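Robot on the breakfast counter, anyone else living with one?
Forum: Workplace Catering and Break Rooms

flenem_marge
Joined: August
Posts: 14

So our site (the Fillimton office, we feed 506 people on a busy morning) started using a robot arm for the self-serve counter. It puts out fruit, straightens up the bowls, that kind of thing. I've run that counter for years and I'm still getting up at the same time, but my mornings feel really different now and I can't decide if I like it! Before, I'd be out front the whole time chatting with people. Now I'm mostly in back doing prep, or out there moving things two inches to the left so the arm can get at them.

Anybody else been through this? Did your hours change?
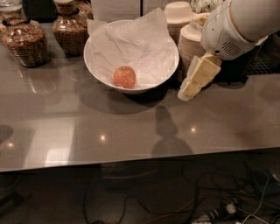
My bigger question is who decides how the counter gets laid out. It used to be me, and I did it for the people in line. Now I get a sheet from Bivov, the company that set it up, and it's all about reach. The fruit bowl with the paper liner has the granola jars on one side and the stacked bowls on the other, and I'd never have put them that way around – people grab a bowl first, then the granola, so they end up crossing over each other. I've asked twice if we can swap it.

tray_return
Posts: 1153

Hours didn't change for us at Flenemstead but the job did. Two of us went from serving to "counter support" with no change in pay. Get your new duties in writing before the next review, seriously. Ours were "temporary" and then they weren't.

H. Zepeda
Posts: 88

I'm going to disagree a little with tray_return. I had bad wrists from years of restocking and the arm took most of that off me. I go home less sore. Yes I miss the chatting, but I don't miss the lifting.

tray_return

Glad about your wrists, Heriberto, but that's you. The woman next to me liked the counter because of the regulars. She's on dishes now. Nobody asked her.

H. Zepeda

Fair. They should have asked. I still wouldn't go back.

oatmilk_dan

How fast is it? Ours was so slow at fruit that people just reached around it, and then it would stop and wait, and then there was a line.

flenem_marge

Slow! It's fine before 7:30, and after that I pretty much do the fruit by hand. Which makes me wonder what the 1000 dollars a month is for, but that's above my pay grade.

And thanks tray_return, I hadn't thought about getting it in writing. My supervisor Zavala is pretty decent so I'll bring it up with the layout thing.

oatmilk_dan

Ask for the swap in the same email. We got ours moved once somebody put it down as a customer complaint – took them one afternoon.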